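Wood as a Material, Unit 4
Grain, Moisture and Movement

Reading before class: course reader, chapter on moisture. Bring the board samples you were given in Unit 3.

1. Terms

Grain is used loosely in the trade, and in this course we separate three meanings. Grain direction is the way the fibers run along the board. Figure is the pattern you see on the surface. Texture is the size of the pores and cells, coarse in oak and fine in maple. When a question on a worksheet says "grain" and nothing more, read it as grain direction.

A growth ring has two parts. Earlywood forms at the start of the season and usually has larger cells with thin walls. Latewood forms later, is denser, and in many species is darker. The lines on a sawn board are these rings cut at one angle or another.

2. How the cut changes the surface

Plain-sawn (also called flat-sawn). The rings meet the face at a low angle, under 30 degrees or so. The lines spread out into arches and sweeping curves, often with narrow straight lines near the edges of the board. Most boards at an ordinary lumberyard are cut this way because there is little waste.

Rift-sawn. The rings meet the face at 30 to 60 degrees. Lines are fairly straight on the face. Used for table legs, where two neighboring faces should match.

Quarter-sawn. The rings meet the face at 60 to 90 degrees. Lines are straight and close. In oak the rays show as flecks. Costs more and moves less across the width.

One board can show more than one of these. A wide plain-sawn board cut near the center of the log may be close to quarter-sawn at both edges.

3. Moisture

Green wood holds free water in the cell cavities and bound water in the cell walls. Free water leaves first and the board gets lighter but does not shrink. The point at which only bound water is left is the fiber saturation point, close to 30 percent moisture content for most species. Shrinkage starts below it.

Moisture content (MC) = (wet weight - oven-dry weight) / oven-dry weight x 100

Worked example. A sample weighs 230 g when cut and 141 g after oven drying. The difference is 89 g. 89 / 141 = 0.631, so MC is 63.1 percent. The sample was well above fiber saturation when cut.

Note that the bottom number is the dry weight. Dividing by the wet weight is the most common mistake on the worksheet. It is also why green wood can have an MC over 100 percent.

4. Movement

Wood shrinks by different amounts in three directions. Along the length it is close to zero and we ignore it. Radially (across the rings) it is moderate. Tangentially (along the rings) it is often near twice the radial figure. A plain-sawn board has most of its tangential direction across the width, so its width changes more with the seasons.

Estimate for a tabletop:
Change in width = width x coefficient x change in MC

For a plain-sawn top 1000 mm wide, with a coefficient of 0.003 per percent MC and a change of 4 percent, the movement is 12 mm. A top screwed tight to its apron on both sides has no room for this and may split. Use slotted holes, buttons or figure-eight fasteners.

Cupping also follows from the difference between the two directions. As a plain-sawn board dries, the rings tend to flatten, and the face that was nearer the bark becomes hollow.

5. For the lab

Mark the end grain of each sample as plain, rift or quarter before looking at the face. Weigh to the nearest gram. Samples from the Trostberg batch go back on the lower rack afterward.
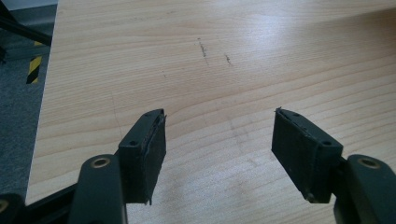

Fig. 4.1. Face grain on a light wooden tabletop: fine, close lines and broader curved ones.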